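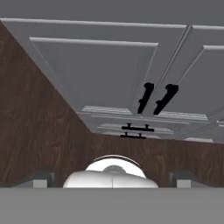
Dralisard student robotics club, kitchen simulation group
Updated 02/04/2022

Vudov kitchen set, data card

Summary
Simulated episodes of a single arm with a parallel gripper in a fitted kitchen. Recorded by club members for the manipulation module at Constead. All images are rendered; there is no real footage in the set.

Contents
200 episodes, split by layout. 43 are held back for marking and are not in the shared folder. Each episode has the camera streams, joint positions, gripper opening and a one-line task text. The wrist view is stored as rendered, so the horizon tilts with the hand. Do not rotate it before training; the baseline expects it raw.
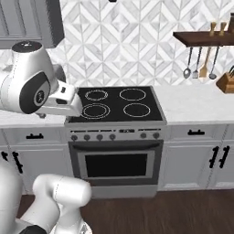
Cabinet doors, drawers and range knobs are separate joints in the layout file. Burner rings are texture only and have no state. Wall tiles and hanging utensils are loaded as fixed bodies, so a collision with them stops the arm but moves nothing.

Known faults
Gripper opening lags the joint log by one step in the first 30 episodes. Task text uses "cupboard" and "cabinet" for the same part. Long episodes were cut at 52 seconds, and a few end before the arm is back at rest.

Use
Coursework and club entries only. Load with the Vasseur reader, version 2 or later. Report bad episodes by number in the club tracker, with the layout name.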